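10/12/2025

When I moved to Hollis, I had two suitcases and one box of books, and I thought a home is something you buy in a shop in one afternoon. Now I think differently. It is mostly a matter of tables and lamps, and of how much floor you can leave free.

I want to write today about big open rooms, because in August I started to spend a good part of my week in one. Before that I had only lived and worked in small rooms with a door. My flat has 17 square metres, and the table in it is for eating, for ironing and for writing this blog. If I put down a cup, I must first pick up something else.

In the big room it is the opposite. There is so much space that in the beginning I did not know where to stand. I walked along the walls like a cat in a new house. My colleague Neville Ackroyd, who has worked in such places for many years, told me to choose one table and stay near it, and the room would become smaller by itself. He was right, it took me 3 days.

What I learned about tables is this. A light colour is better than a dark one. On a dark table I always lose the small things, a pencil or a screw, and on a light one I find them at once. Also the legs matter more than I believed. White legs almost disappear, and the table looks less heavy than it is. I liked this so much that I searched for one for my flat, and I found it second-hand in Irkotia for 54 pounds. The seller wanted more, but there was a scratch on one corner. I put the plant there.

The second thing is the ceiling. At home I never looked up, there was only one bulb and a stain. In a large room the ceiling does half of the work. A white one with beams gives the eye something to follow, and the long lights make it possible to work in any corner, also on a dark winter afternoon when outside it is already night at four.

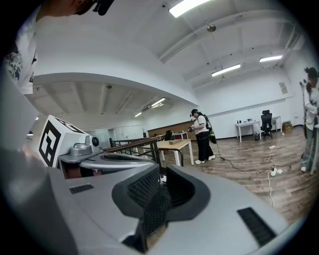 **Roland Garside**
*Writer of this blog, slow furniture buyer*

I still like how little stands on the table with the white legs. One small wooden block, and that is all. In my flat such a table would be full before lunch. The dark brown railing I like also, with its metal uprights. Wood and metal together make a big white room more friendly, I find, and it would be rather cold without some brown in it.

Since then I have a rule at home, that in the evening the table must be empty except for one thing. Usually it is the teapot. My wife says the rule is good but that I only move the other things to the chair, and I must admit the chair is now quite full.

Next I would like to change the lamp. I have measured the ceiling two times and I got a different number each time, so I will measure again before I order anything. If somebody knows a long white lamp which is not too bright for a small room, please write to me below. I read all the comments, even if I am slow to answer.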